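Lerkico's second hand-held gripper shipped with a different set of pads, and that change is where most of our time went. The first kit used flat rubber, which let small glossy parts roll out of the jaws at low closing force. The pads on test now are blue and ridged, and a linkage drives both sides together so that the object stays centered. We ran 40 picks on each set, at home, with household items and a few printed parts.

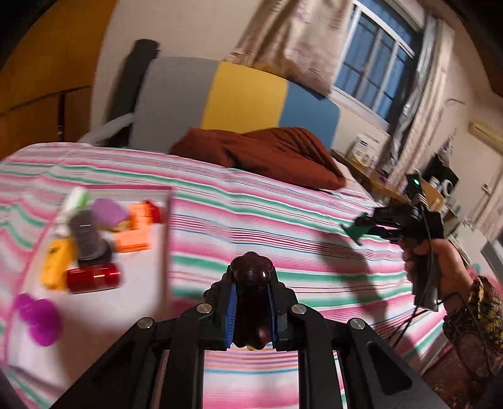

Ridges do best on curved surfaces with some give. On hard, flat faces they touch only at the crests, and grip depends on how square the approach is. We logged 673 closures across both kits. Of the 20 we marked as slips, 16 came from a tilted wrist at the moment of contact. The pads accounted for the other four.

Soft surfaces add a second error. A mattress sinks under the hand, so the height estimate drifts during the approach, and a striped sheet gives the tracking software repeated edges to confuse. Stetsiuk's controller corrects for drift once per pick. Skemau's does it continuously, at the cost of a slight lag in the width reading. For thin-walled printed parts we preferred Skemau, with the closing limit set one step below default. 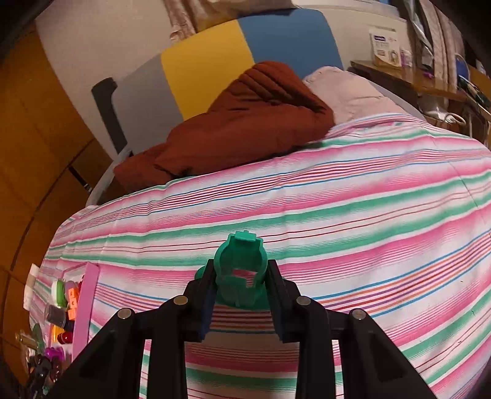
Pankaj Bajpai disagrees on the closing limit. He would leave it at default and change the pad material, arguing that a lower limit only hides a poor friction match and will fail on heavier parts. He also wants the wrist-tilt slips rerun with the Kidia mount, which holds the camera closer to the jaws. The mount is due in April.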